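Search notebook
Enter keywords
Go

Draft sealing and heat loss, notes, June

Picking up where I left off before the heating season ended. The question is still how much of the draft in the back room comes past the seals and how much is the glass simply being cold and the air falling off it. Nele Groen thinks mostly the second. I thought mostly the first, and I still do, but less than in spring.

Seals on hand

Two kinds of brush pile, both 7 mm backing. The Plostex is the denser one and has a fin down the middle. The Skurnard is cheaper, no fin, and sheds when cut with snips. Cut it with a fresh blade against a block and it sheds less. I have 3380 mm of the Plostex left on the roll, measured twice. That does one long side and a short piece, so the next order has to go in before I start on anything full height.

There is also the Cuypers foam, self-adhesive, closed cell. It held well on the test board over winter but took a set. After release it came back to a bit over half its thickness. Fine for a hinged window that stays shut. I would not use it where something slides past it.

Smoke pencil results

Did the loop again at 8:30 in the morning with the extractor in the kitchen on high and everything else closed. Wind light. Same order as last time, so the pages can be compared.

North window, hinged: no movement on three sides, slow drift at the lower hinge corner. Same as before.

Roof hatch: clear pull all along the edge away from the latch. Worse than before. The latch has loosened or the hatch has warped, and I need a straightedge up there to know which.

Back room, sliding door: bottom track and the lower part of the meeting stile. The smoke lies down flat over the threshold and then gets pushed into the room. Top track quiet. 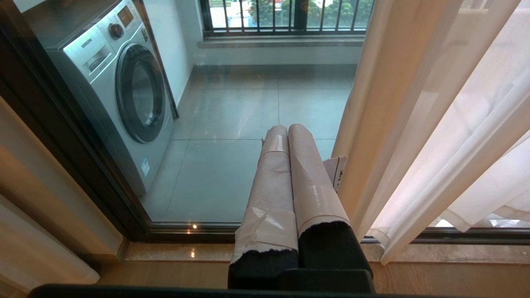 Pressure readings

Borrowed the Hirico gauge from Wouter Martens again. It drifts for the first few minutes, so I let it sit before zeroing. With the extractor on high the room settled at 2 Pa below outside, which is very little and explains why the smoke was slow everywhere except the hatch. The proper fan gave a much better signal. Flow at the test pressure was 292 cubic meters per hour with everything as found. I then taped over the hatch and repeated it and the flow dropped by around a quarter. Did not get to taping the door, ran out of the wide tape.

The quarter surprised me. The hatch is small. Wouter says the joint between the hatch frame and the ceiling board may be open as well, and the tape would have covered that too. He is probably right, my tape went well past the frame. So the number is for hatch plus frame joint, and should be written up that way.

Nele asked for the reading with the internal doors open as well as shut. Not done. Adding it to the list.

Things that went wrong

The hose for the outside tap was pinched under the fan panel on the first run. The reading jumped about and I threw it out. Check the hose before closing the panel, every time.

Painter's tape does not hold on the hatch side under the fan, it peels from the corner. The wide tape holds but pulled off a strip of paint as long as my hand. Told Nele. She has the leftover tin in the shed.

One end of the Skurnard sample was cut short and I used it anyway. The gap at the corner makes that sample useless for comparison, cut a new one.

Next

Straightedge on the hatch. Take the frame joint separately, tape only the joint and leave the hatch edge open, then the other way around.

Tape the sliding door and repeat at the same fan pressure.

Order Plostex, two rolls. Ask if the gray comes in the taller pile, the current one may be too short for the bottom track once the old brush is out.

Give Wouter his gauge back, with new batteries.

We use cookies to remember your settings and count visits. Accept all - Manage preferences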